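Standby Power, Part 2: The Desk Circuit
4/29/22

I moved the plug-in meter from the kitchen to the desk circuit this week. The method is unchanged: every device off at its own switch, left for one hour, then read at the outlet.

The monitor and the Hosov speakers together came to 314 Wh per day. The Unitz power strip has an indicator lamp and a surge stage, and both draw current whether or not anything is plugged in. With the strip removed, the same load read lower, but I want a longer run before I publish that number.
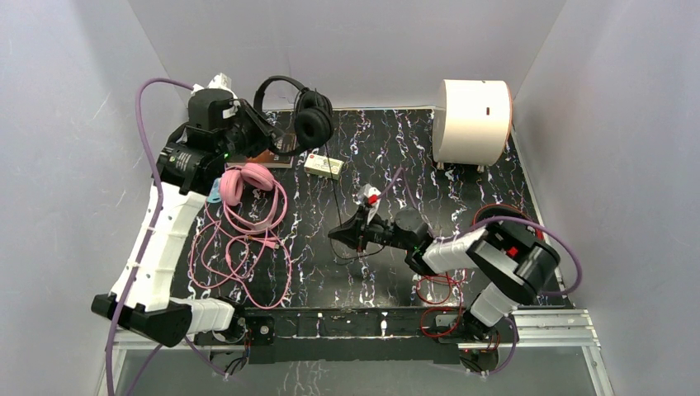

Black marbled tabletop, brown book lying flat.

The printer was the worst of the group at 342 Wh per day. It wakes for network traffic — mostly the router asking for its name — and takes several minutes to settle again. Turning off discovery in the menu fixed most of this.

Old chargers were not worth the effort. I tested the ones in the drawer, including a Flumamau unit from 2009, and none moved the meter off zero. Its lower limit is poor, so read that as "small."

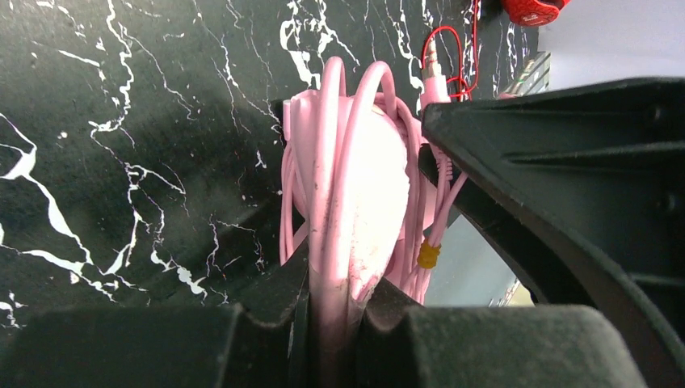

Next: the Furnace Control Board

The transformer stays live all year. I will measure it in October, before the heating season.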